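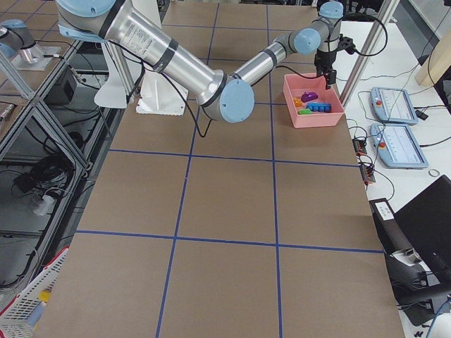
Flying out of Hestley this month? The long-stay lot is full most mornings by 9, so book a space or take the bus.

Bus 76 leaves Pelano station every half hour and stops right outside Departures. Pay the driver by card – no cash.

Car rental desks have moved to the ground floor of Arrivals, next to the taxi exit. Verbruggen closes at 10 p.m., so call ahead if you land late.

Security was around 5 minutes on Tuesday afternoon. Early mornings are a lot slower.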